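Cattaneo Street House: where we're up to
Progress report to the Gallero Fund, 30 April 2019

Hi Ragnvald,

Well, the bedrooms are nearly there! When I wrote in February I was still chasing the wardrobes and feeling a bit glum about it, so it's lovely to have something cheerier to send you.

All 36 wardrobes have been delivered and 4 are still in their boxes in the hallway (I've bruised the same shin on them twice). We went with the plain white Avia in the end, the tall one with two doors. The Prurkesine was nicer looking but it came in at $165 more per room, and I'd much sooner put that towards mattresses and decent curtains.

I did change one thing from the plan you approved. We'd budgeted for a rail in every wardrobe, and when I asked the residents who'd moved over from the old house, most of them said they never bothered with hangers. They wanted somewhere to chuck a coat or a hoodie on the way in. So we've swapped the rails for dark metal hooks, at the back and up high on the doors, and the folded clothes go in the chest of drawers under the window.

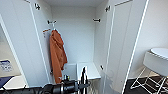
One of the new wardrobes with its hooks in, and an orange hooded top on the left one.

The hooks cost a bit less than the rails, and the leftover has gone into the paint line, where the upstairs colour needed an extra coat. You'll see both in the spreadsheet.

Still to do: the last four wardrobes, door stops for two of the rooms where the handle is marking the wall, and the bedside lamps, which are on back order (again!). I'd also like to try a low hook in the ground floor rooms for anyone using a wheelchair, and I can cover that from what's left in fittings if you're happy with it.

Come and have a look whenever suits. I'll send the receipts through separately once I've scanned them.

Cheers, and thank you again,
House Coordinator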